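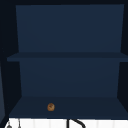 April, evening

Finished the second side panel of the Okell bookcase at 6:40. Both sides are now cut, drilled and edge-banded. The tops are not. I ran out of walnut banding with one long edge to go, and the shop closes at five.

Notes on the drilling, before I forget. The jig that came with the Lashari hardware kit indexes from the bottom edge of the panel, and the printed sheet indexes from the top. If the panel is cut to exact length the two agree. Mine were 3 mm over, so on the first panel the top row of pin holes sat low against the drawing. I left it. On the second panel I indexed from the bottom again so that at least the two sides match each other. Shelves will be level. The top bay will be slightly taller than planned and I can live with that.

Pin fit is tight in all holes on the left panel and loose in four on the right. Same bit, same drill. I suspect the bit wandered where the plywood has a void under the face veneer. Tried a drop of glue and a sliver of toothpick in one hole, then redrilled by hand. Holds fine with thumb pressure. Will do the others tomorrow.

Shelf span is the part I keep going back and forth on. The plan says 800 mm between supports in 18 mm plywood. For paperbacks, no problem. For the atlases and the bound journals, which is what this thing is for, I expect sag within a year or two. Options:

Add a front lip, 40 mm deep, glued and pinned. Cheap, uses offcuts, costs some clearance on each bay.
Add a center divider on the lower two bays only. Stiffer, but then the atlases won't lie flat.
Double the shelf thickness. Heavy, and I'd have to buy another sheet.

Leaning toward the lip. Called Sreekumar Poojary after dinner and he voted for the lip too, front and back, with the back one hidden under the shelf. He also told me to stop calling it temporary. He has had a Holus flat-pack unit in his hallway for 15 years and the only part that failed was the back, which was stapled hardboard. His advice was to rabbet the back in and screw it every hand's width. I had planned on nails. Changed the drawing.

Wall fixing: found two studs behind the intended spot, not centered. The left one lands inside the carcass and the right one lands 20 mm past it. So either the whole unit moves right, which puts it over the outlet, or I use one stud and one toggle bolt. Moving it would mean cutting an opening in the back for the outlet -- doable, but I'd want to do that before finishing. Decide before the back goes on.

Finish test: two coats of Clakico water-based satin on a scrap. First coat raised the grain, as expected. Sanded with 320 and recoated. Second coat dried clear with no drag marks. Smell was gone by the time I swept up. Color shift on the birch is small, slightly warmer. On the walnut banding it is more obvious and looks good. Going with it, three coats on the shelves and two everywhere else.

To buy: walnut banding, one roll. 320 paper. Toggle bolts. 30 mm screws for the back, a full box this time.

Saw blade needs cleaning. There was burning on the last crosscut and the fence was square, so it's pitch on the teeth. Left it soaking in the tray by the sink.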